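Plandberg Play Kitchen: Set-Up and Care Guide
Section 4. Sorting and putting away the play food

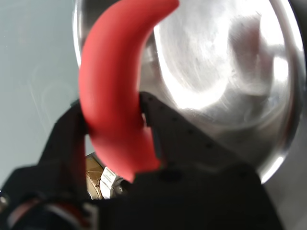
4.1 Before you start

Clear a flat surface at least as wide as the storage tray. Have a large bowl on hand, a soft cloth, and the parts list from the back of this guide. Stainless steel or plastic will do for the bowl. Do not use glass.

Note: Curved red pieces are listed under Vegetables, item 218. Long green pieces are item 301. Replacement pieces are sold singly and do not come with a tray.

4.2 Sorting

1. Tip all the pieces out onto the surface. Do not pour them straight from one container into another, as small pieces get stuck at the bottom.

2. Pick out the curved pieces first and put them in the bowl. They take up the most room and will roll if left on the table.

3. Hold each curved piece by its thick middle section. Do not pull or twist the narrow tip.

4. Group the remaining pieces by tray compartment. The compartment numbers are molded into the rim.

5. Check each piece for splits, bite marks, or loose seams. Set damaged pieces aside and see Section 6.

CAUTION: Play food is not edible. Keep it apart from real food at all times. If you use a kitchen bowl for sorting, wash the bowl before cooking with it again.

4.3 Wiping down

1. Wipe each piece with a cloth dampened in lukewarm water. The water must be no hotter than 35 °C.

2. For sticky marks, add a drop of mild dish soap and wipe again with clean water.

3. Let the pieces air dry on a towel. Turn curved pieces over once so the inner side dries too.

Note: Matte pieces may look patchy while damp.

CAUTION: Do not put play food in the dishwasher, microwave, or oven. Do not use bleach.

4.4 Loading the tray

1. Place the curved pieces in the long compartment, all facing the same way.

2. Fill the square compartments next, heaviest pieces at the bottom.

3. Press the lid down at both ends until it clicks. If the lid will not close, take out the top layer and reload it.

Store the closed tray away from radiators and direct sun. To order spare trays, quote part number 411.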